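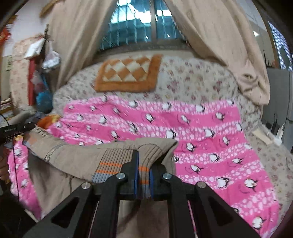
Swap Night Comes Back, With Rules This Time

The Brurness Building clothing swap returns to the second-floor lounge on Thu 25 April, doors at six, and I have been asked to write it up because I complained the most after the last one. That is how jobs get handed out here. If you have opinions about the bike room, keep them to yourself unless you own a label maker.

For anyone who moved in over the winter: you bring clothes you don't wear, you take home clothes you also won't wear, and everyone's closet stays precisely as full as it was. I have come home from swap night with a waistcoat. I do not own the sort of life a waistcoat goes into. It's coming back on Thursday and I would consider it a kindness if someone taller took it.

What went wrong in the fall

Mostly the door. We opened at six, and by five past, the people who had come straight from work were looking at three belts and a ski mask. Everything decent had been put aside beforehand by those of us who set up the tables. I set up the tables. I regret nothing about the gray overcoat, but I accept that it looked bad, and Geum-ok Cheon from 212 has accepted it on my behalf in several emails.

So this year there's a ticket system. One ticket for each item you hand in, up to 12, and nothing leaves the lounge without a ticket, including with me. Geum-ok has the tickets. She had them printed at Dokard on the corner, which would only sell her a roll of 600, so we are covered for clothing swaps until the building falls down.

The other trouble was what people brought. Chang-ho Yoo did the sorting and asks me to pass along that "lightly worn" has a meaning. He found a sock. Single, gray, folded with great care. He'd like its owner to know he still has it.

What to bring

Clean clothes, on hangers if you can spare them. Coats, sweaters, jeans, dresses, kids' things. Shoes only if they're a pair. No underwear, no swimsuits, nothing from a company retreat. We got eleven fleece vests with a Ruvex logo last time, and I don't know anyone who works at Ruvex, or who will admit to it.

Check the pockets. Bo-ram Kwon got a rain jacket at the last swap with a dental appointment card in it, and felt bad enough to call the dentist.

If you're stuck on what to give up, Bo-ram has a method she swears by, and I'll pass it on at no charge. Take everything out of the closet and put it on the bed in the morning. You now can't go to sleep until you've dealt with it. I tried this and slept on the couch.

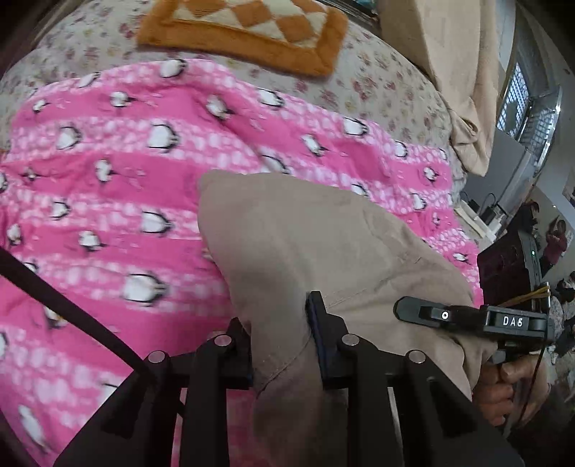 The method does have a second half, and I'm told it works better if you don't skip it. You pick up one thing at a time and try to name the last day you had it on. Not the season, the day. If you can't, it goes in the bag. The hard cases are always the beige ones. Nobody agonizes over sequins, but a crumpled khaki thing lying on a pink penguin blanket will have you standing there ten minutes telling yourself it goes with everything, and so do the other four you kept for the same reason. Put it in the bag. Somebody on the fifth floor is short of beige.

Blankets and bedding, while we're on the subject, are a separate matter. We'll take them, but they go to the animal shelter on Yoon Street and don't earn tickets. Geum-ok was firm on this. Last year a person who shall remain in 83 traded a set of pillowcases for a leather bag, and it has not been forgotten.

Repairs table

New this year, and the one part I'm looking forward to without reservation. Ye-ji Heo is bringing her sewing machine down and will do small fixes on the spot: buttons, hems, seams that have given up. She'll look at a stuck zipper, but she won't replace one, and asking nicely won't change it. Zippers take her an hour each and she uses language. If you want a hem done, wear or bring the shoes you plan to wear with it. She can't guess, and I have one pair of pants that proves it, done by me, at two different lengths.

No charge, but there will be a jar. The jar pays for thread.

Food

Jirayu Khunthong is making the peanut noodles again. For those of you who asked, yes, there'll be more of them, and no, he won't give out the recipe. Food stays at the window end of the lounge, clothes stay at the door end, and please don't be the person holding a fork in one hand and a cream sweater in the other. We have had that person.

Drinks are bring your own. The lounge fridge is working again, more or less. It hums.

Setting up and clearing out

We need hands from five to help carry tables up from the basement, and again at nine to carry them back down. The elevator holds one table and one person who doesn't mind being very close to a table. Helpers get no early pick of the clothes (see above, under my disgrace), but they do get noodles first.

Whatever is left at nine gets boxed up and driven to the thrift store on Friday in Chang-ho's car. He has room for six boxes. Last time there were nine, and three of them spent the winter in the laundry room being mistaken for somebody's laundry. If you brought something and it didn't find a home, you're welcome to take it back upstairs.

You can drop things off early, any evening that week, at 212. Knock. Don't leave bags outside the door, as the hallway is a fire exit and Geum-ok is strict about that too.

If this one goes all right there is talk of a book swap in May. I haven't complained about anything to do with books, so somebody else can write that one up.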